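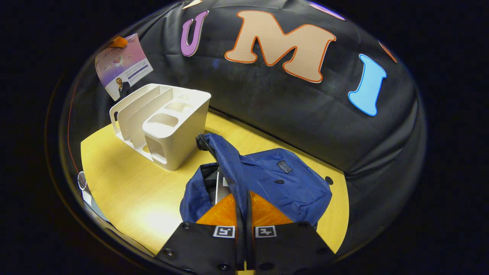

What a Tote Bag Costs: Cloth Bags and Habits on the Cuvdale Campus

Student Projects > Consumer Studies > Cloth Bags at Cuvdale

6 min read

1. Why we picked this

Our group had to choose a household object and follow it from the store to the back of the closet. Other groups got toasters and running shoes. We got the cloth bag, mostly by being slow to raise our hands, and then found that between us we owned enough of them to open a shop.

The question we settled on was simple enough to fit on the form: do students who own cloth bags use them? We wanted to know where the bags come from, what they carry, and what happens to them after the first month. We also wanted a passing grade, and the form had no box for that.

2. Background

Cloth bags are sold, or more often handed out, as the better choice. The usual argument is that a bag used many times beats a thin plastic one used once. The argument depends heavily on the word "used." Growing cotton takes a lot of water and land, and dyeing and sewing add to the bill before the bag has met its first potato. How many trips it takes to even out depends on which study you read and what that study decided to measure. We read several and came away with a range so wide you could drive the campus shuttle through it.

Material matters too. Cotton canvas is heavy and lasts. Nylon folds up small and gets forgotten in coat pockets. The cheap pressed kind feels like a dust cloth and tends to give up at the handles.

3. What we did

We ran a short survey in the dining hall in February, on paper, because the online version got answers only from our roommates. We then asked four people to keep a bag diary for two weeks. A bag diary is exactly as exciting as it sounds. Each time they bought something, they wrote down what they carried it home in and, if it was not a cloth bag, why.

We also visited the Rultum grocery store across from the library and the Lomance thrift store downtown, where we asked the staff about bags until they found other things to do.

4. What we found

Nearly everyone who filled in the survey owned at least one cloth bag. Very few remembered paying for it. Bags arrived with orientation packets, bank accounts, blood drives and a conference that one person swore she never attended. The student union told us it ordered 2,000 bags for the last welcome fair and had almost 700 left over, now living in a storage room with the folding chairs.

The diaries were less flattering. All four keepers started well. By the second week the most common entry was some version of "left it at home." The runner-up was "left it in the car," which is impressive from a person who had parked twenty steps from the door. One keeper used her bag every day, but as a laundry hamper, and we argued for most of a meeting about whether that counted. We decided it did. It was holding things.

Price turned out to matter. The people who had bought a bag with their own money, usually a plain one with long straps, used it more than the people who had been given one with a logo on it. Our favorite survey comment read, in full, "I do not want to advertise a dentist."

At Lomance, cloth bags come in faster than they go out. The store no longer prices them one by one and uses the extras to carry other donations to the back room, so at least some of them have found steady work.

5. Problems with the study

Four diaries is not many. Dining hall surveys reach people who eat in the dining hall, and those people may not buy many groceries. Keepers knew they were being studied and still forgot their bags, so the real numbers may be worse.

We had also planned to test handle strength with cans of soup. This was cut for time, and after a talk with the people downstairs.

6. Suggestions

The union should skip the bag order for next year's fair and give out the ones it has. Fu, the campus coffee cart, could take a few cents off for anyone carrying any bag at all, and its manager said she would think about it in the tone people use for that. Hooks by dorm room doors would cost very little. We put one up in our own hall and the bag on it has gone out several times, once with groceries in it.

Submitted 2021-09-10

Contact: Consumer Studies office, Cuvdale | © the student authors | Back to top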